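How to Run a Robot Hand Demo at Your Open Day (Without Losing Your Voice)

Posted April 10, 2020

Last August I got talked into running the robot table at our open day at Andbridge, and I've been meaning to write up how I did it ever since. Lok-yiu Ko had done it the year before and handed me a single page of notes, half of which was a parking map. So this is the page I wish she'd given me (sorry, Lok-yiu!). It covers a simulated two-arm demo shown on a big screen, with visitors taking turns at the controls, but most of it should work for other setups too.

What you need

A computer that can run your simulator without stuttering. A second screen, as large as you can borrow. Whatever your visitors will steer with — we used a pair of tracking gloves from the lab, sizes medium and large, and I would have paid real money for a small. A table, two chairs, a power strip, a long display cable, wipes for the gloves, and a printed card with the steps on it in big type. Bring tape for the cables. Bring more tape than that.

Step 1: Pick one task and keep it small

My first plan had five tasks and a menu. Chih-ming Poon sat through my practice run, very politely, and then asked which one I'd show if I only had two minutes with each person. That settled it. Most visitors do only have two minutes, and the kids have less.

Go for something people can understand from across the room. Putting a thing in a box is great. Closing a lid is great. Anything you have to explain before it looks like a task is going to wear you out by lunchtime.

Step 2: Build a plain scene

Here's where I wasted the most time. I had shelves, a window, a potted plant and a very nice wood floor, and people kept asking about the plant. Take it all out. You want a table, a wall, two hands and the couple of things you plan to talk about.

Color matters more than I thought it would. If everything is white and gray and one object is bright, you can say "look at the orange one" and every head goes to the right spot, even at the back of the crowd. Keep the objects well apart as well. New drivers swing wide, and a bare stretch of table between two things saves you a lot of resets.

Leave both hands hovering above the table in your starting pose, clear of everything. If a finger starts out touching an object, the physics can give it a little kick as soon as you press go, and then you're explaining physics engines to a seven-year-old. 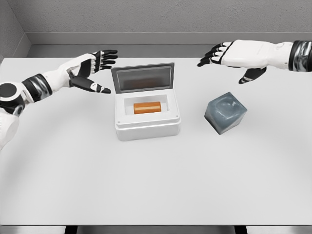
The two hands over the table, with the lid up and the orange piece already in the box.

I like to have the lid open at the start. Visitors can see inside right away, and you can offer them a choice: go for the box, or go for the cube. Nearly everyone picks the cube. It's a big friendly block and it looks easier, although getting a thumb and four fingers to agree on a block is a fair bit of work the first time you try it.

Step 3: Set up a reset you can hit without looking

Bind it to one big key. I used the space bar and stuck a strip of tape on it. You'll press it all day long, often while talking to somebody's uncle, so it can't be in a menu. It should put everything back: arms, box, lid, cube, the lot. Test it with the cube on the floor, and test it in the middle of a grasp. Mine worked perfectly except when the lid was half closed, and I found that out with a line of people watching.

Step 4: Write your two-minute talk

Here's mine, more or less word for word:

"These are two robot arms in a simulator. Nothing you do can break anything, so please be brave. Move slowly, get your hand over the cube, and bring your thumb in first. When you've got it, lift."

That's the whole thing. Questions come while they're driving, and those are better than anything I could have put in a speech. Somebody will ask why it doesn't just do the job by itself. I say that people show it how first, lots of times, and that recordings of those tries can be used for training. Then I let them get back to the cube.

Step 5: Run the line

Have one person at the controls and one person talking to the line. Do not do both. I did both for the first hour and I sounded like a frog by noon. Lok-yiu came over from the Urkau stand next door and took the line for me, and it was a different day after that.

Let the next person watch from the second chair while the current one drives. They pick up so much just from seeing somebody else miss! By the time they sit down they already know about the thumb.

Give each visitor two tries, then swap. If someone is really close, give them a third and don't feel bad about it. The crowd will be on their side.

Step 6: Save your scene and pack up properly

Save a copy of the scene file under a new name before you touch anything at the end of the day. I moved the camera to show a teacher something, hit save out of habit, and spent an evening getting the view back to where it had been. Wipe the gloves, coil the cables, and put the tape back in the box where the next person can find it.

Things that went wrong for me

The tracking drifted whenever somebody leaned on the table, so tell people to sit back a bit.

The big screen went to sleep twice. Turn off power saving on every machine, including the screen itself, which has its own setting hidden three menus down.

The sun came around at two in the afternoon and washed out our white table completely. If you can pick your spot, take the wall without windows.

If you try this at your own open day, leave a comment and tell me what task you went with. I'm thinking of making people close the lid next time, once I've fixed that reset.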